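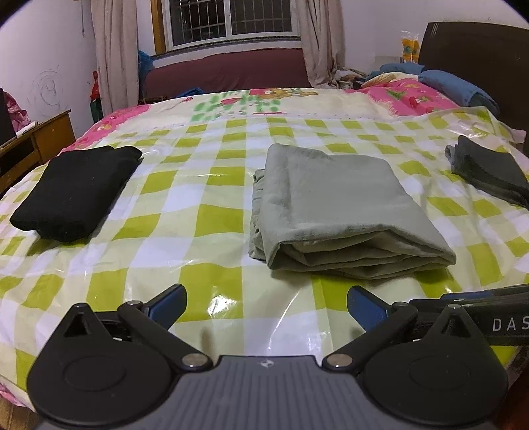
I have been putting off the clothes for weeks. The move to Brurkport is set for November, and I told myself I would start with the things I don't wear every day, so the first evening went to pants.

My plan was simple. Everything gets folded, everything gets looked at, and then it goes in one of two places: the suitcase or the bag for Katalin, who knows a family that can use them. I put a checkered plastic sheet over the bed first. It's green and white and slippery, and it used to be my mother's table cover for canning season. The bedsheet underneath is the one with the pink flowers and I had just put it on clean, so I wasn't going to pile closet dust on top of it. The plastic wrinkles up as soon as you lean on the mattress, but it wipes down in a minute.

I don't fold in any clever way. Legs together, seat tucked in, then in half and in half again. My sister rolls hers and says you get more in. I tried rolling when I went to Juredbridge last year and everything came out looking like it had been slept in. Folded things at least come out with creases where you expect them.

The black ones fold up small and thick, and they stay put. The pale gray-green ones are another matter. They are the biggest thing in the pile and they never lie shut. The layers spring open on one side and the waist end pokes out no matter what I do. I folded them a second time and got the same result, so I left them like that. They can go at the bottom with something heavy on top.

I kept the gray-green ones anyway. I bought them at the Flinimard outlet for a job I had for only four months, and they turned out to be what I reach for when I'm painting or working in the yard. The new place has a yard, or at least a strip of dirt that Indrek calls a yard. He measured it for me when he picked up the keys. He also measured the closet, and the closet is the real problem. It's one rod and a shelf, and the shelf is 847 millimeters wide. I have a dresser now with deep drawers and I'm not taking it. The movers quoted me 560 for the van and that price does not include getting a dresser down three flights of stairs.

So whatever I keep has to fit on that shelf. I cut a piece of cardboard to the same width and laid it on the floor next to the bed. Each stack gets set on it when I finish, and if it hangs over, something comes off. It has made me stricter than I would have been otherwise. Two pairs of jeans went to Katalin that I would have argued for a month ago, and a corduroy pair I have owned since college and have not been able to button since shortly after.

The charcoal ones I'm still not sure of. They're good for work and I don't have another pair in that color, but the hem is down on one leg and I have been meaning to fix it since spring. If I sew it by the end of the week they go in the suitcase. I threaded a needle and stuck it in the lampshade so I'd see it.

Sweaters are next, and they take up a lot more room than pants do. I also still need to call Urmas and ask if he wants the dresser - he said yes once, but that was before he bought the couch.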